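Key tags, split rings and the drawer by the back door

December 2021

The key drawer in our house held keys for two buildings, one storage unit, three bicycles and a number of locks that left years ago. I sorted it over two evenings. These are my notes on hardware and labeling, mostly so that I can repeat the procedure without working it out again.

Starting condition

There were 62 keys in the drawer. Fourteen had any kind of marking. Of those, five markings were wrong, including one that said GARAGE and opened the meter cupboard at our previous address. The rest were loose, on bent paper clips, or on rings so tight that taking one key off meant a broken fingernail and a butter knife.

I tested every key against every lock I could reach. Flat keys first, then tubular, then the small stamped ones that come with luggage and cash boxes. A key that turned nothing went into a jar. The jar is now in the garage with the month written on the lid, and whatever is still in it next August goes to scrap.

Rings

Split rings are sold by outer diameter. The common household sizes are 20, 25 and 30 mm. Three observations:

The 20 mm ring is fine for one key and one tag. With two keys it starts to bind, and the keys stand out sideways in a pocket.

The 25 mm ring is the one to buy in quantity. It takes three keys and a tag and still lets them fold flat.

Flat-wire rings open more easily than round-wire rings but lose their spring sooner. I had two from Nernia that stayed open by nearly a millimeter after a summer of daily use. I threw them out. A ring with a visible gap will drop a key sooner or later.

To open a ring, use a staple remover. The jaws go between the coils and hold them apart while both hands are free to feed the key on.

Tags

The standard plastic tag with a paper insert under a clear window is cheap and legible. The weak point is the window. On the Diltov tags it snaps in on two sides only, and after a few months in a coat pocket the paper works its way out. The Parkard version closes with a hinged flap and has held up better, although the insert is narrower and takes one line of writing at most.

Write on the insert with pencil or a pigment pen. Ballpoint smears. Do not write the address. I use a short code for the lock and keep the list of codes on the inside of the fuse box door.

Color is for the building, text is for the lock. Red is the house, blue is the storage unit, yellow is anything with wheels. I tried assigning colors by person first and gave up on it after a week, as most of our keys get used by everyone.

Combining tags and straps

A set that gets handed over, such as the one for whoever feeds the cat, needs to be found at the bottom of a bag. A single rigid tag does this badly. A short strap adds length and something soft to grab, and the whole set can be picked out by touch. I put the ring at one end and the insert tag at the other, so that the label hangs clear of the metal and does not get scratched. 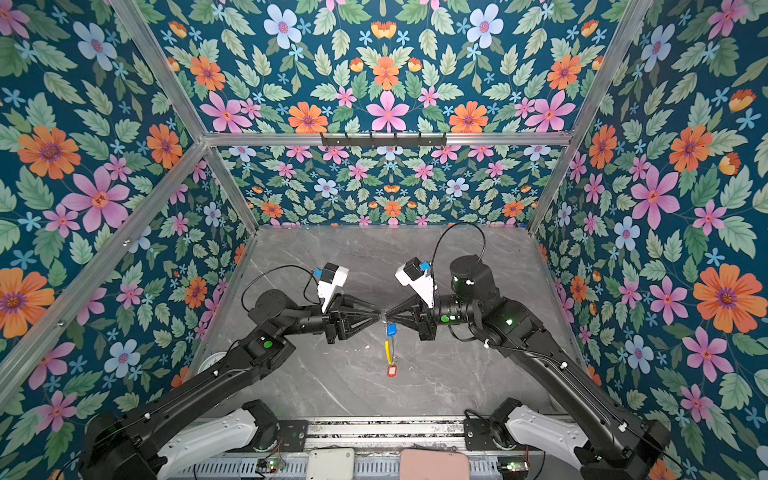
Storage

The drawer is gone. In its place is a steel strip from Hong with hooks at fixed spacing, mounted 132 cm from the floor, and 400 mm long. Screws into the stud at one end, a wall anchor at the other. Daily keys hang on the left, spares on the right. Rings over 30 mm overlap their neighbors, so the bicycle keys get every second hook.

Still open: the storage unit padlock has no spare, and the stamped number on its key is worn past reading.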